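Notebook, sim bench. Open day, May

9:10. Skutness up on the big screen before anyone thought to make coffee. Loaded the room, the table, the arm, all of it on the first try, which I put down to witnesses not having arrived yet. Apinya Mahawong had the visitor list. I had the clicker and the only chair with working wheels.

For whoever reads this later: the plan was to show the simulated bin task to the people from Pearce and to anyone else who wandered down from the Odberg talks. Skutness runs the scene, Skaltari picks the motions. Same split as last month. I wrote "no live changes" on a sticky note and put it on my own monitor.

Started with the arm up in its parked pose, gripper open and nothing in it, so I could do the introductions without anything moving. A man in the front row asked what the posters on the wall said. I told him the textures were low resolution. He wrote that down.
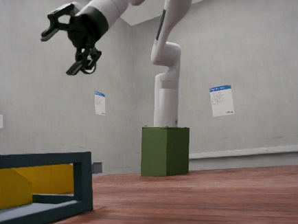
Demo 1, bins and rack

Task as I explained it: yellow bins, blue-gray rack, discs in the bins, a couple of dark cases parked on the rack to make the planner's life less pleasant. The rack sits slightly rotated on purpose. If everything is square to the table the whole thing looks like a screensaver, and people start asking when the robot comes on.

Step limit was 1000 per episode. I had lowered it for rehearsal and then put it back, and then spent ten minutes during the fire safety announcement checking that I'd put it back. (I had.)

First audience question was whether the discs are heavy. They have a mass value in a config file. I said "not very."

Paused once with a bin still out on the table and the gripper close beside it, and used the pause to talk about approach distance. Good place to stop. You can point at the gap between bin and post and people get the idea without a slide. 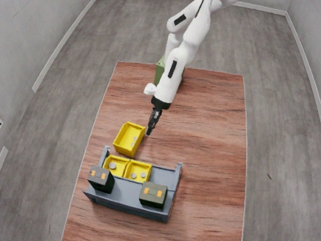 Paused for questions. One bin on the table, two in the rack.

Seed was 806. I know it by heart now and wish I didn't. Apinya wanted a random seed for honesty's sake and I wanted lunch, so we compromised: 806 for the talk, random for whoever stayed behind afterward. Those who stayed behind were 2 people and somebody's umbrella.

Demo 2, same room, longer look

Switched to the state with all three bins side by side in the rack and the gripper down at the far rim of the right-hand one. Left it on the screen while I went through contact settings. This is the part of the talk where attention traditionally leaves the building, but the Pearce group perked up and wanted friction numbers. I didn't have them on a slide. Now on the to-do list, in ink.

Someone asked if the robot "knows" it's at the bin. I said it knows its joint angles and we know about the bin. Got a laugh, possibly a polite one.

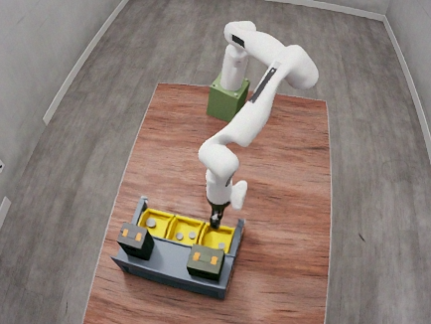 Apinya wrote in the margin afterward that the talk should open with the rack and save the parked arm for the end, that I said "basically" too many times, and that the Pearce people would like to send us their own bin geometry if we promise to load it as is. She has already promised.

To do
- Friction and mass values on one slide, big type
- Ask Pearce which file format before they pick one for us
- Skaltari log window: hide it, it scrolls in red even when it's happy
- Return the Odberg adapter
- Take down sticky note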